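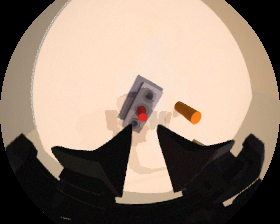
Skuma > Diaries > March

Search this diary Go

Six in the evening and my wrists are toast. I spent the whole day teaching the arm to put pegs in holes by remote control, all in the simulator, and I now see little round holes when I shut my eyes.

The goal was 155 demos of the peg task before dinner. I got to 30 before lunch and felt like a champ, then lunch happened and I came back with heavy hands and bad aim. Vibeke Bach (who set up this whole thing at Arnia and can do a clean insert in 7 seconds, the show-off) told me I was squeezing the controller like a lemon. She was right! I loosened up and things went better for a while.

What gets me is the wrist view. You're looking straight down past your own fingers, everything bends at the sides, and depth is pretty much a guess. The red peg is the worst for it. From up there it looks like it's leaning even when I know it's straight, so I'd come in at a slant to match and knock the block crooked. I did that over and over before I figured out I should go by the shadow — slow down, let the shadow slide up to the fingers, then close. After that I hardly touched the block at all.

The orange cylinder is a treat by comparison. Big fat thing, you can grab it half asleep. I kept wanting to save it for last, like dessert, but the order gets shuffled so the policy doesn't learn my habits. Fine. It has learned plenty of them already. We trained a quick one on last week's batch and it does this tiny stop before every grasp, a sort of nervous hover, and Vibeke laughed and said that's you, that's exactly you. It was embarrassing to watch! So today I tried hard to move in one go, no dithering, and if I felt a hover coming I scrapped the demo and started over. I lost a lot of demos that way.

Tried moving the arm by hand too, the real one down the hall, to see if it felt different. It does. You just take hold of it and push, and your body knows where things are. But it's heavy at the elbow and my own arm kept getting in the way of the camera, so back to the controller I went.

Final count is almost 155. I'll finish the last few tomorrow before the Skania call, if my thumbs will have it. Lương left noodles in the fridge with my name on them. Going to eat those now, with a fork, no pinching of any kind.

Last updated: March, 9:40 pm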